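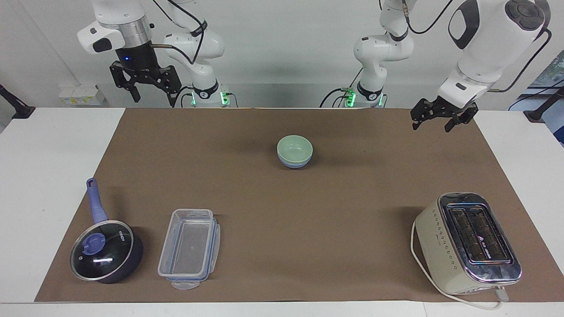 Fig. 1 – Casserole, boîte en plastique, bols et grille-pain sur papier brun.

Catégorie : Projets étudiants > Habitat & énergie

Rapport de projet – La veille des petits appareils en coloc
Toon Van Dijk, Sveva Leone

Question de départ : combien consomment les appareils de cuisine quand personne s'en sert ? Relevés faits en février, 2 logements, l'appart Caputo et la maison Ovitier. Wattmètre de prise Flindow, lecture le matin avant 8h.

Résultats bruts. Caputo : 1178 Wh sur la période. Ovitier : 1564 Wh. Micro-ondes en tête dans les deux cas (l'horloge), puis la machine à café. Grille-pain mécanique : zéro, logique. Bouilloire pareil.

Problème à Ovitier, coupure de courant une nuit, le compteur est reparti de zéro. Valeur recalculée par Sveva à partir du cahier. A prendre avec prudence donc.

Test avec multiprise à interrupteur : 310 Wh à Caputo, même durée. Les colocs oublient de couper le soir, surtout le week end. Pas mesuré à Ovitier, manque de temps.

A faire si on continu : ajouter la box, et le frigo à part.

12 partages · 3 commentaires
Ce site utilise des cookies. Accepter | Paramétrer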